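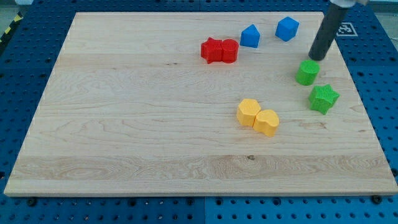
Booker Villanueva wrote in after my last post to tell me I've been oiling my cutting boards wrong for years, and that olive oil goes rancid and I should be ashamed of myself. He was nice about it! He also said that if I was going to keep going on about kitchens I might as well do bread next, as everybody who owns a decent board ends up baking something to put on it.

Well, Booker, I had already started. I've been trying to make my grandmother's rye since June and I've got opinions now.

Some background for the new people. My grandmother lived in Hakbridge, over the hardware store, and she made the same loaf every week of her life as far as I know. It was a dark, sort of squat thing with caraway in it and a crust that could take the roof of your mouth off. She never wrote it down. What I have is my aunt's version, which is on the back of an envelope from the water company and says things like "enough flour" and "leave till it looks right." My aunt also swears there was coffee in it. My mother says there was never coffee in it and that my aunt is thinking of a cake.

So I've been making it both ways. The first two loaves were with coffee and they came out a beautiful color and tasted like a diner at closing time. I used the cold leftovers from the pot, and I make it strong, so that may be on me. The third one I left the coffee out and put in a big spoonful of molasses, and that was a lot closer, but it didn't rise at all. I mean it. I could have sold it as a doorstop. My husband ate it anyway, with so much butter that I don't think he got any of the bread.

I thought it was the yeast, so I bought new yeast. Then I thought it was the kitchen, because we keep the house cold, even in summer (he runs hot, I wear a sweater in July, this is marriage). I put the dough in the oven with just the light on and it rose like crazy, went over the side of the bowl and stuck itself to the rack. I was upstairs on the phone with the insurance people the whole time and had no idea.

The thing that finally made a difference was the flour. I'd been buying the rye they have at the supermarket, which is fine, but there's a little mill shop out in Vodcombe that I'd driven past maybe a thousand times and never gone into. It's called Thibodeaux and it has the worst parking I've ever seen, you basically back out into the road and pray. The woman at the counter asked me what I was making and when I showed her the envelope she laughed for quite a long time. Then she sold me a bag of medium rye and told me to swap some of it out for bread flour and quit kneading it so much. Rye doesn't want to be kneaded, she said. It gets gummy.

I'd been kneading it for twenty minutes, like I was mad at it.

Loaf number 5 was the one. I used 100 grams less rye than the envelope seemed to want (I'm guessing, "enough" isn't a number), bread flour to make up the difference, molasses, caraway, and a tiny bit of coffee to keep the peace. It got a long slow rise on the counter with a dish towel over it. I baked it hot for the first part and then turned it down, and I made myself wait until it was cool before I cut it – okay, coolish. It smelled so much like those stairs up from the hardware store that I had to go stand on the back porch for a minute.

Was it exactly hers? No. Hers was more sour. I called my mother and she said, oh, she always saved a lump of the old dough and put it in the new one, didn't I tell you that? She did not tell me that! Six weeks of this and she did not tell me that.

So that's next. I've got a lump of dough in a jar in the fridge, and I'll report back if it doesn't take over the house. My neighbor Akine has asked for half of whatever comes out, in trade for tomatoes, and her tomatoes are really something this year, so the pressure's on.

Booker, I got the mineral oil. If anybody has a rye recipe with actual measurements in it, please put it in the comments.

Posted 19 Jul 2021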